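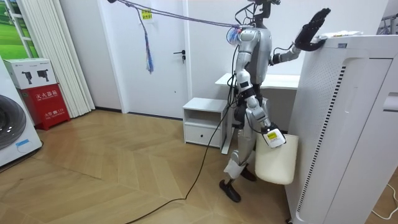
Page last changed: March, 5:17 p.m.

Filed under: Home & Interiors / Everyday Objects / Working Papers

3.2 Where the bin goes

Figure 3. Tall white air purifier near an interior door, with a flat white item lying on top and a cream-white bin held near its base.

I went into this part of the study thinking bins would be boring. They aren't! Of the 24 homes Ji-hoon Kong and I visited for the Bomcombe survey, 17 had no fixed spot for the small bin in the main room, and people moved it whenever they swept, had guests over, or got tired of looking at it. It mostly ended up beside some other big pale thing standing on the floor (a purifier, a fridge, a heater), and I think that's a color habit as much as anything. A cream bin next to a white purifier sort of disappears. Yasaman Hosseinzadeh, who read an early draft, thinks I'm making too much of color and that people just like their floor clutter in one clump. She may be right, and our interview notes don't settle it.

The tops of things matter too. A purifier with a flat top turns into a shelf very fast. In Figure 3 there's something folded lying up there, a cloth or maybe a plastic bag, and I coded it as "parked" (set down on a surface meant for something else). Bags and cloths were the most commonly parked items in our notes, well ahead of mail and keys.

One more thing on shape. Rounded corners and a slight taper, like the bin in the figure, came up again and again when we asked people what they'd buy next time. They talked about it as easier to wipe out, and a couple of them got pretty heated on the subject of square bins. I come back to wiping in Section 4.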